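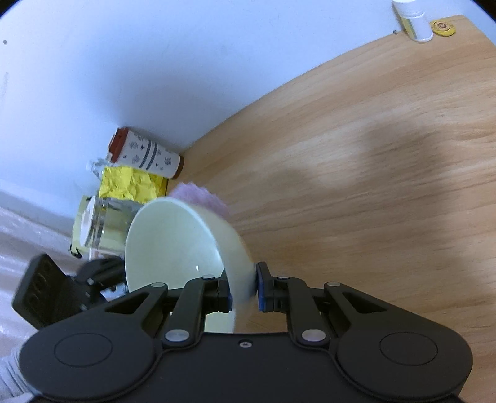

Prello Small Bowl, Pale Mint

Ceramic, glazed inside. Sold singly or in a set of 2.

We stock very few bowls. Most of what gets sent to us is the same bowl with a different card tucked inside it, and the card is usually where the money went. The Prello came with a card too. It said the bowl was "a quiet companion to the everyday," and we nearly sent it back on the strength of that sentence.

What kept it here is that it is a decent bowl. The color is a white with a little green in it. Prello calls it Mint, and if you order it expecting the green of toothpaste or a 1950s refrigerator you will be disappointed. On a light wooden table it reads as mint. Against a white wall it still does, a bit. Next to something that is really green it looks like an ordinary off-white bowl, and two customers have written to ask if we sent the wrong one. We hadn't.

The glaze

Prello's sales sheet describes the finish as "soft satin." We don't agree. The inside is shiny enough to pick up a bright spot of light when you tip the bowl toward a window, and anybody who wants a matte bowl should look at something else. Shiny is the better choice for a bowl you eat from anyway. Matte glazes show spoon marks, and we have had enough of those returned to stop carrying them.

Small differences in color between one bowl and the next are normal. The maker likes to present this as character. It is a kiln doing what kilns do. If you are buying a set and you care about a close match, say so in the order notes and we will pick through the shelf for you. We can't promise a match with a bowl you bought last year.

What it is good for

Cereal, rice, a portion of soup if you are not very hungry, nuts, keys. The sales sheet also suggests "ritual matcha" and "intentional snacking," and we suppose it would do for those.

It is not a mixing bowl. You can beat a couple of eggs in it if you go slowly, but there is no spout. It is not a serving bowl for a family either. Doina Delić, who does our buying, took one home and used it every morning for a month before she would agree to list it. Her note in the product file reads, in full: "Fine. Holds breakfast. Rim comfortable. Did not chip, I was not careful." From Doina that is high praise. Her note on the Bresetti bowl was one word long and we can't print it.

Compared with the others we tried

Bresetti Coupe. Prettier in the catalog and heavier than it needs to be. The rim is thick, so soup runs down the outside when you drink from it. It costs more, and we could find no reason for that except the box.

Yordanov Stoneware No. 2. A good, plain, tough bowl. If you have small children, or a stone sink, buy this one instead of the Prello. We sell both and make less on the Yordanov, so take that as you like. It comes in brown and a darker brown.

Turnia Everyday. Cheap, and we wanted to like it. Three of the samples rocked on a flat counter. Turnia told us this was within tolerance. It may be within theirs.

Claims we could not check

The box says the bowl has been tested through 1,000 dishwasher cycles. We asked Prello which dishwasher, which program and what counted as passing. We got a friendly email back with a photograph of a dishwasher. Until we see a report we are treating the number as decoration. Ours has been through the shop machine most days since June and looks the same as it did, which is all we can tell you from experience.

The box also says "chip resistant." Every ceramic bowl resists chipping until it is dropped in the sink. We don't replace bowls under warranty for chips, and neither does Prello, whatever the front of the box seems to suggest. Read the back, where the type gets smaller.

"Microwave safe" we have no quarrel with. The bowl gets warm, as they all do - use a cloth after a long reheat. We don't recommend it for the oven, and Prello's own leaflet manages to say yes on one side and no on the other.

Care

Wash it by hand or in the machine. Let a hot bowl cool before you run cold water into it. Tomato and turmeric have wiped off the glaze without leaving a stain for us so far. The foot is where stains will show up first, so dry that part before stacking.

If you stack more than a few, put a sheet of paper towel between them. The foot of one bowl can scuff the shiny inside of the one below, and that kind of mark does not come out. Prello sells felt discs for this purpose. Paper towel works.

Price and ordering

Single bowl: $32
Set of 2: twice that. There is no discount on the set, although the set does come in a nicer box. If you don't want the box, order two singles and you will get the same bowls in plain cardboard.

Is it worth $32? For one small bowl, that is a lot. You can get something that holds breakfast for a quarter of the price at any supermarket, and it may well outlive you. What you are paying extra for here is a comfortable rim and a color that we still like after looking at it for months. If neither of those matters to you, keep your money.

Shipping and breakages

Bowls are wrapped in paper and boxed. If yours arrives broken, send us a picture of the bowl and the packaging and we will ship another. Please don't mail us the pieces.

Unused bowls can come back within the normal return period. Used bowls can't, and yes, we can tell.

Other colors

Prello lists a Sand and a Dusk. We have seen both. Sand is beige. Dusk looked good in the brochure, and the sample that arrived was gray with a purplish cast that made oatmeal look unwell. We carry the mint only and have no plans to add the others - if you want Dusk, Prello will sell it to you directly.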